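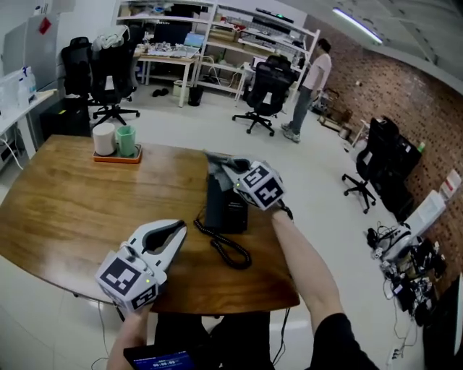

Desk telephones should stay on shared tables even where most calls now go through a laptop, Osaze Jibrin told a Zakgate tenants' meeting on 5/12/21, as the building began a review of its wired lines. A handset works for whoever is sitting nearest, Jibrin said, and needs no login.

The review covers 60 extensions on two floors. Each telephone will be checked for dial tone, handset audio and the condition of the coiled cord, the part replaced most often under the present service contract. Units that fail will be swapped from a stock of 18 spares. Extensions with no outgoing calls since November will be listed for removal, and tenants may object in writing.

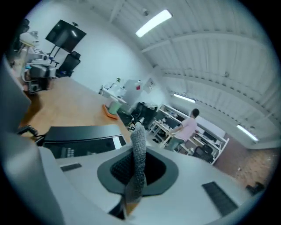
Cord length matters more than the model of telephone, according to Fuseini Tsikata, who asked that longer cords be supplied for the large tables, where a short one pulls the base toward the edge when the caller leans back. The request was added to the work order.

Replacement cords will be ordered in one lot of 100. Line numbers will not change, and voicemail stays in service during the work. Tenants are asked to leave telephones plugged in until their extension has been tested.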